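Werkstattbuch Garkinach, November

Build 14 läuft auf dem Testgerät mit Android. Installation ohne Meldung, Start bis zum Hauptmenü in Ordnung.

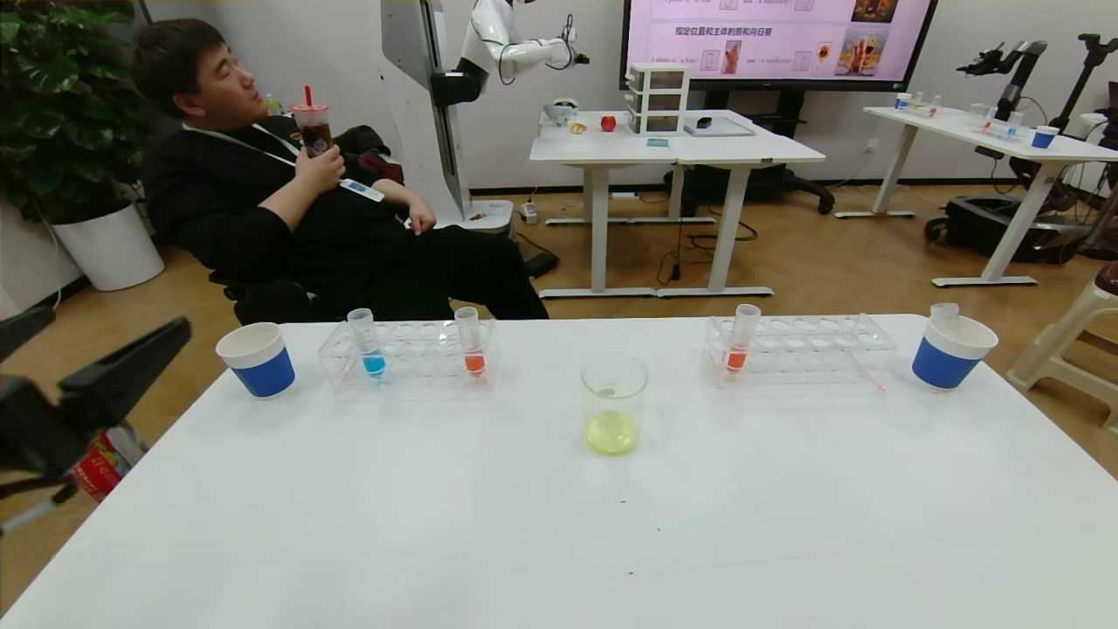

Offen war vom letzten Mal das Speichern mitten im Dialog. Restik legt den Spielstand beim Wechsel der Szene an, nicht beim Wechsel der Dialogzeile. Wer im Gespräch mit der Apothekerin speichert und neu lädt, landet wieder am Anfang des Gesprächs, hat aber die Hinweise aus dem Gespräch schon im Inventar. Damit lässt sich der Zettel doppelt einsammeln. Habe den Zeilenindex jetzt mit in den Spielstand geschrieben. Alte Spielstände haben das Feld nicht, da wird 0 angenommen. Nach dem Laden steht der Text an der richtigen Stelle, nur die Musik setzt von vorn ein. Lasse ich erst mal so.

Kapitel 2, Hafen von Nukmont: Die Abzweigung am Lagerhaus war nicht erreichbar, wenn man vorher den Schlüssel abgegeben hat. Ursache war eine Variable mit Tippfehler (schluessel_ab statt schluessel_abg). Korrigiert und beide Wege durchgespielt. Der lange Weg zeigt am Ende noch das falsche Porträt, Wachmann statt Kapitän. Steht auf der Liste.

Skript hat jetzt 538 Dialogzeilen in Kapitel 2. Die Übersetzungstabelle hinkt hinterher, die neuen Zeilen am Kai fehlen komplett auf Englisch und erscheinen im Spiel als Schlüsselname. Bitte vor dem nächsten Export die Tabelle neu erzeugen, sonst sucht man wieder an der falschen Stelle.

Textfeld: Bei großer Systemschrift laufen lange Zeilen unten aus dem Kasten. Zeilenumbruch stimmt, aber die Höhe ist fest eingetragen. Versuch mit dynamischer Höhe - sieht gut aus, verdeckt aber bei drei Antworten den unteren Knopf. Zurückgenommen. Vielleicht doch lieber eigene Schriftgröße in den Optionen.

Kassa (das Händler-Minispiel) rechnet beim Rückgeld falsch, wenn man genau passend zahlt. Dann kommt die Meldung »zu wenig«. Vergleich auf größer gleich geändert, noch nicht auf dem Gerät geprüft.

Noch zu tun:
Porträt am Ende des langen Wegs
Musikposition mit abspeichern
Kassa auf dem Gerät testen
Zurück-Taste im Inventar schließt das ganze Spiel, müsste nur das Inventar schließen

Build 14 bleibt auf dem Testgerät, bitte nicht überschreiben. Die alten Spielstände liegen im Ordner daneben.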